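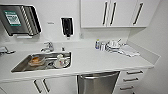

Shared kitchenette at Garnemberg gets new rules for the sink and worktop

13 Mar 2023

Tenants at the Garnemberg building have been sent a revised set of rules for the shared kitchenette, covering washing up, worktop use and loose cables. The rules apply at once and will be looked at again in June.

The notice was issued by Grurkotano, which manages the building, after a survey of the firms that use the room. It drew 100 replies. The most frequent complaint was crockery left in the sink, followed by paper towels running out before the end of the day.

Under the new rules, cups and food containers must be washed or put in the machine within 2 hours. Items still in the basin after that will be moved to a crate and kept for 3 days. Food may not be left on the counter overnight. The coffee machine will be descaled by the cleaning contractor, Farooqui, and tenants are asked not to do this themselves.

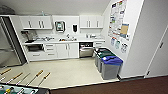

The kitchenette, with the foosball table in the foreground.

The budget for the work is 430 pounds. It covers a second drying rack, spare towel rolls and replacement seals for the tap. The cabinets and drawers stay as they are.

"The room is the right size for the number of people in it," said Welington Figueiredo, building manager at Grurkotano. "The sink is the tight spot. If it is clear, the rest of the counter tends to be clear as well."
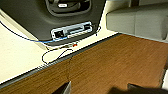
Cables are dealt with in a separate section of the notice, drawn up with the electrical firm Zonine. Leads must be unplugged at the wall and coiled when not in use. Thin ones, such as the blue cable and the looped black wire lying on the pale surface here, are to be tied or clipped - tape is not accepted. Anything with damaged insulation should be taken out of use and handed in at the front desk.

Copies of the rules are available from the same desk.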